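Looking after a film collection at home: tips for discs, tapes, posters and the shelf they live on

Most film collections are not ruined by anything dramatic. They suffer from a sunny window, a damp cupboard or a box that was packed too tightly in a hurry. The tips on this page are for ordinary households with a few shelves of DVDs and Blu-rays, perhaps some old tapes, and a poster or two that ought to be on the wall.

Where to keep the shelf

Pick an inside wall if you have one. Outside walls get cold in winter, and the air trapped behind a full bookcase can leave a musty smell in paper sleeves and booklets. Pull the unit forward by the width of two fingers so that air can move behind it.

Keep discs away from radiators and out of direct sun. The spines go first. Reds and oranges fade quickest, and a set of spy films that once matched nicely along the shelf will end up in several different shades. If the only free wall faces a window, a plain blind pulled down during the day makes a great difference.

Lofts and garages are poor places for films. A loft that is pleasant in November may be like an oven in June, and cases can warp enough that they no longer shut.

Cleaning discs

Hold the disc by its edges and the centre hole. Blow off any loose dust first, then wipe with a clean, soft cloth in straight lines from the middle outwards. Going round in circles follows the track, and a long scratch along the track is much harder for a player to read than a short one across it.

For sticky marks, use lukewarm water with one drop of washing-up liquid. Rinse, shake off the water and pat dry. Do not use:

Window cleaner
Furniture polish
Kitchen roll
Toothpaste, whatever you may have read

Toothpaste is an abrasive. It sometimes got a scratched DVD through one more viewing, but it will spoil a Blu-ray, where the data sits much nearer the surface.

If a clean disc still sticks at the same scene every time, try it in another player before throwing it out. Older machines are fussier, and the fault is often dust on the lens.

Cleaning cases and shelves

Empty one shelf at a time and put the films on the table in the order they came off. It is tempting to clear the whole unit in one go, and then you spend the evening putting the sequels back in order.

Wipe plastic cases with a barely damp sponge and dry them straight away. Keep the sponge away from cardboard slipcovers, which need a dry cloth only. Price stickers come off plastic with a hairdryer on its lowest setting: warm the sticker for a few seconds, lift a corner with a fingernail and pull slowly. On cardboard, leave the sticker where it is unless the cover is glossy and you are feeling patient.

Small things that go with a collection – booklets, ticket stubs, spare remotes, the lens cloth – tend to drift to the back of the shelf. Give them a drawer of their own. A small desktop cabinet will do, and so will an old biscuit tin for ticket stubs, provided it is clean and fully dry inside.

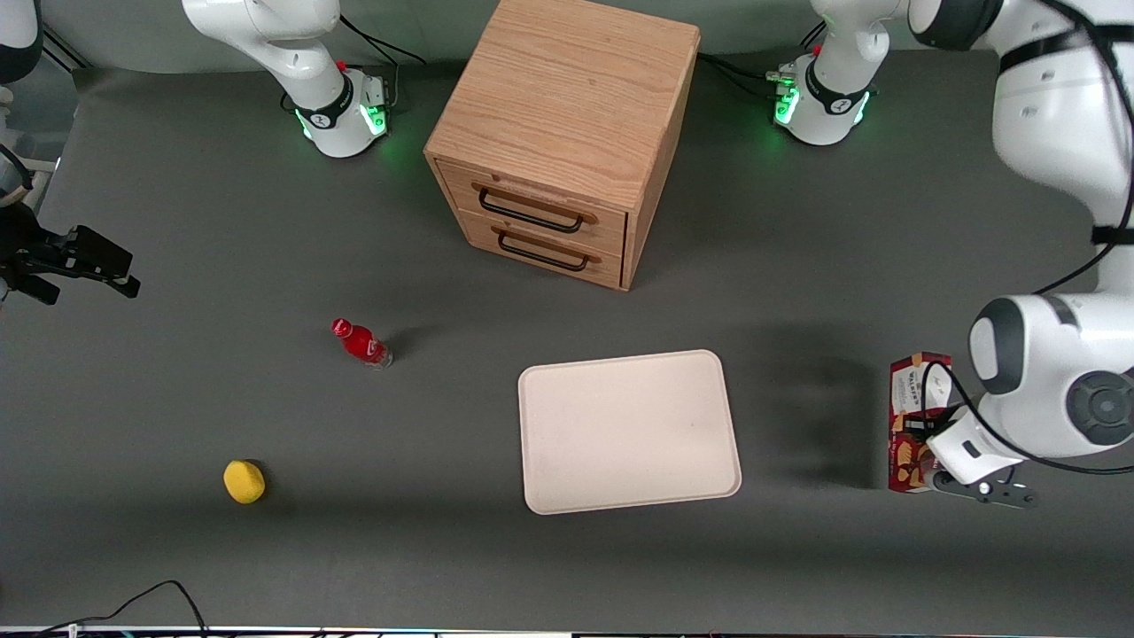

Two-drawer wooden cabinet, with a red cookie box and a yellow sponge on the same table.

Line the bottom of a drawer with plain white paper before putting booklets in it. Bare wood can mark pale paper over the years. Put the larger booklets at the bottom, and do not hold bundles together with elastic bands, which perish and stick to whatever they touch.

Tapes

Store video cassettes upright, like books, and rewound. Lying flat in a pile, the tape can slip down on the spool and the edges get creased. Keep them well away from loudspeakers.

A tape that has not been played for years should be brought into the living room a day before you use it, especially if it has been somewhere cold. Run it forward to the end and back again before playing. If you can see white or grey powder on the tape through the little window, do not put it in the machine. That is mould, and it will spread to every tape you play afterwards.

Anything that exists only on tape, such as a school play or something recorded late at night and never released, is worth having copied soon. Working recorders are getting harder to find.

Posters and lobby cards

Never use sticky tape or putty on a poster you care about. Both leave greasy marks that come through to the front. For a poster that is folded, lay it face down on clean paper under a large board for a week. The creases will not vanish but they will lie flatter. Do not iron it.

Rolled posters belong in a wide tube. A narrow one makes them curl so hard that they fight you when you come to frame them. Roll with the picture on the inside and write the title on the end of the tube in pencil.

When framing, ask for a mount so that the paper does not touch the glass. Hang the frame out of direct sun, and not over the kettle or the cooker.

Keeping a list

A list saves you from buying the same film again. A notebook is enough for most people. Note the title, the year, the format and who has borrowed it. The year matters with remakes, and with long-running series where the titles all sound alike.

If you have 600 films or more, a spreadsheet is easier to sort. Save a copy somewhere other than the computer. It will also help if you ever have to claim on the contents insurance, so add a line for anything you paid a lot for.

Packing for a move

Use small boxes. A large box full of discs is too heavy to lift safely, and the bottom may give way on the stairs. Stand the cases upright in rows and fill gaps with crumpled paper. Box sets with thin card sleeves should go in the middle, where nothing presses on the corners.

Label the side of each box, not the lid, so that you can read it when the boxes are stacked. Put the player's remote and leads in a bag in the first box – you will want them on the first night.

Last updated Wednesday, November 12, 2025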